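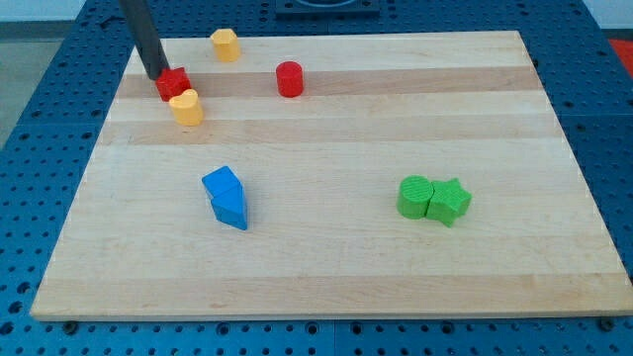 Strip board

A strip board is a flat rectangular panel made by joining long, narrow pieces of wood side by side. It is used in kitchens, in workshops and in classrooms, where it serves as a level surface for small blocks and other counting or sorting material. In the district of Mondineck the name is also given to the larger panels fitted to workbenches.

Construction

The strips run the full length of the board. Pale woods such as maple are preferred, and makers commonly alternate cream and tan pieces so that the bands remain distinct. Small knots are accepted in most grades. A single darker strip is sometimes included – in the Katona pattern it lies away from the middle, and tells the user which way round the board is.

Use with blocks

Small coloured blocks in plain geometric shapes are the usual companions of the classroom board. The Clistero set, sold in a cloth bag, contains 62 blocks; a later edition has 68. Blocks may be scattered freely for sorting by colour or shape, or lined up along the bands for measuring. Boards used in this way are often laid on a perforated table.

Production

The workshop at Prikirine made 1,413 boards in its first year and later reached a yearly output of 2,000. Its boards were sold unvarnished until the workshop moved to Mondineck.

See also: Butcher's block; Pegboard; Building blocks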